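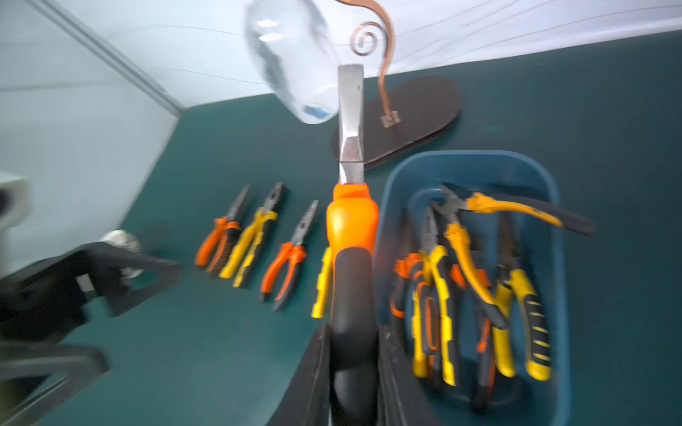
*Flat-blade screwdriver with an orange and black handle.*

# Gretancombe Repair Terms

A word list of hand tool and household repair terms, compiled by Buris for use in adult literacy classes. The list contains 1,023 entries, of which 975 have a plain-English definition. The remaining entries are names only.

## Contents

- `terms.csv` – headword, part of speech, definition
- `variants.csv` – 98 regional spellings and alternate names

Both files are UTF-8 and comma-separated. Definitions are limited to 2 sentences. 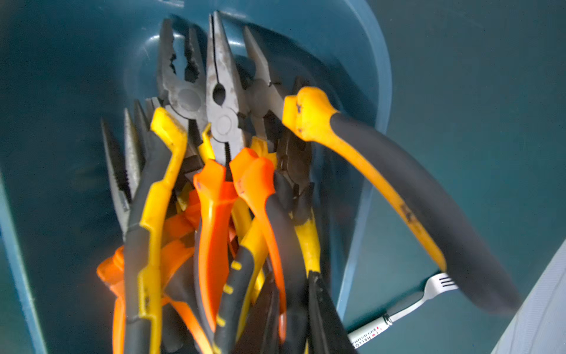 Voltumach asked whether "pliers" should be entered as singular or plural, as its own learners look for both. The headword is plural; the singular form is listed in `variants.csv`.

## Use

The files may be copied for teaching. Corrections are reviewed each March and should cite the headword in full.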